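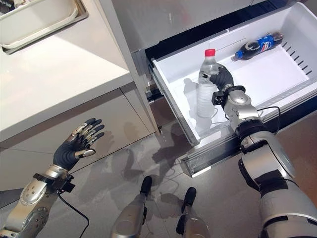
What does a planner do that a controller does not?

A planner decides which motions to make and in what order. A controller takes one of those motions and keeps the joints on it, many times a second, until it ends or something stops it.

Chapter 7
Planning and Control in One Program

Chapters 5 and 6 treated the two halves separately. The Gellow planner took a goal and returned a list of steps, and we checked the list on paper. The joint controller took a path and followed it, and we never asked where the path came from. In this chapter the two run in the same program and have to share information.

The running task is a kitchen one: take a water bottle from an open freezer drawer. The right hand closes on the bottle while the left hand stays open and out of the way. A second bottle lies on its side farther back, and the planner has to treat it as an obstacle even though it is not part of the goal. So are the drawer walls, the counter edge and the robot's other arm.

Most of the trouble in this task comes from timing. The controller in our code runs at 700 cycles per second. The planner needs 60 milliseconds for a simple reach and much longer for a crowded one. If the controller waits for the planner, the arm stalls. If it does not wait, it may follow a path that was worked out for a bottle in a slightly different place. Section 7.2 handles this with a buffer of short path segments, and Section 7.4 gives the rules for throwing a segment away.

Clear plastic adds a second problem. Depth readings through a transparent bottle are often missing or wrong, so the position passed to the planner carries an error estimate. We keep that estimate all the way to the grasp – the hand opens wider when the error is large.

The code for this chapter is in the Okville folder. Before you start, run the Bozsik simulator with the drawer scene loaded and confirm that the log shows no missed cycles. Readers still using the Banthorpe message format from Chapter 4 should convert their files first, as described in Appendix B.

7.1 What the Two Parts Share

The planner and the controller share three records: the current joint state, the active path segment and a stop flag. Only the controller writes the joint state. Either part may set the stop flag, but only the planner may clear it.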